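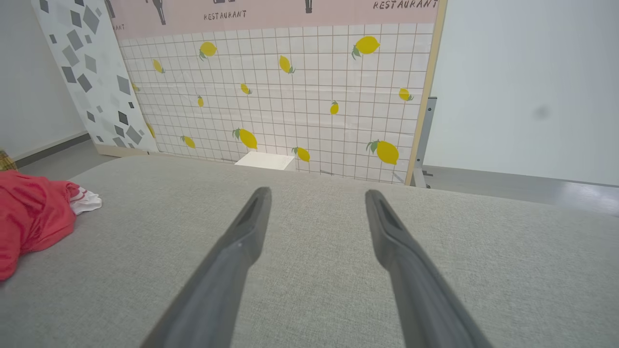

Robot folding at work, what happens to my job?

Remden_nights
I sort and fold at a uniform laundry, and the boss is bringing in robot arms in February. There are 23 of us on the floor. Has anybody been through this?

3 comments · Share

Filtwood
We have! I went from folding to fixing the piles the arms give up on (red stuff, striped stuff, whatever). 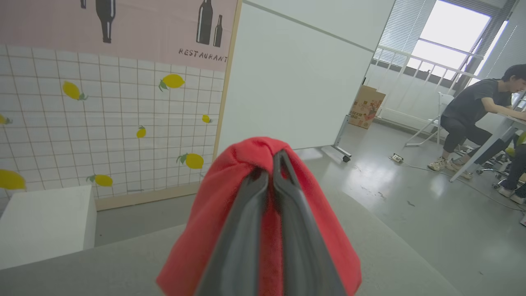

My back feels better, but it's a lonelier shift and I miss the table talk. Ask about hours in writing.

villaseñor_r
depends on the boss

Share

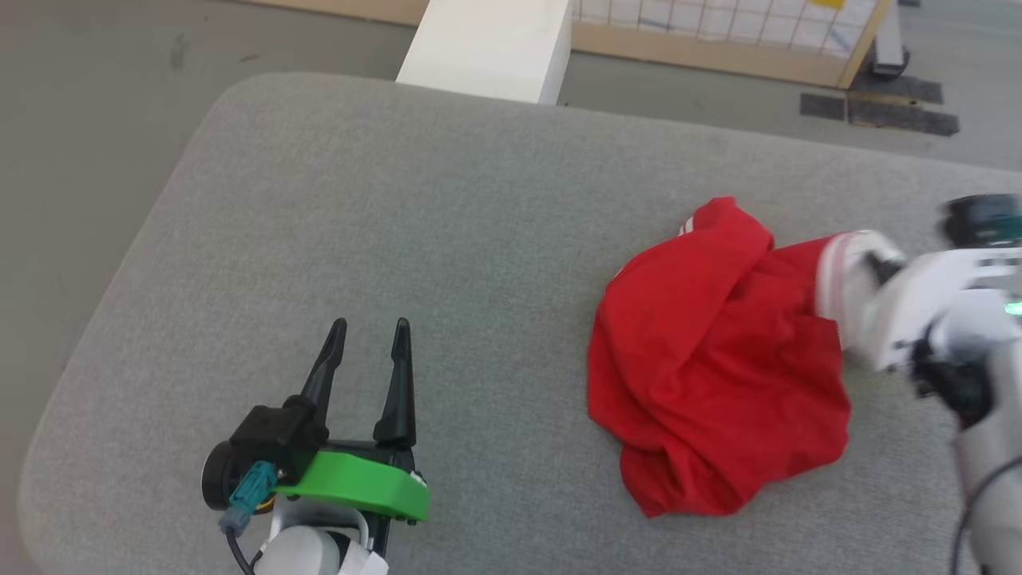

Related: Do I get paid for robot training?

Contact · © Falik Help · Back to top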